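Notes for week 5: should we buy the Lotmont kit?

Okay, a few of you asked why I keep going on about garments when the course is called Household Automation. Cloth is where the sales talk falls apart! A cup keeps its shape when you grab it. A T-shirt has a new shape every time you breathe near it, so a two-arm kit that looks great stacking blocks can still get stuck on the laundry.

Our kit on trial is the Lotmont pair from Broredine, list price $1630 per month on lease, arms and grippers and wrist cameras included. Aishwarya Annamalai has been running it with me since August, and her log is in the course folder (please read it before lab).

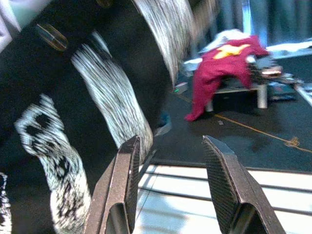
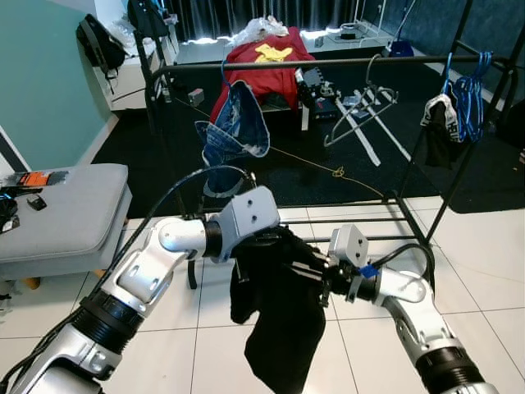
The lease covers setup, 30 hours of remote support and one set of spare finger pads. After that you pay $70 an hour, and I think that's steep for a teaching lab. What I do like is having both kinds of view. From the head camera you get both grippers on the black garment and the jeans on the rack behind it, so you can plan the next move. Up close at the wrist, the black fabric fills most of the left half of the view, and planning from that alone would be rough - fine for checking the fingertips, though.

For lab, write me one page on which camera you'd give up if Broredine offered a cheaper version without it. Kavitha Alva will take questions on the lease terms. Bring your Mindurstead worksheet too, we never finished part two.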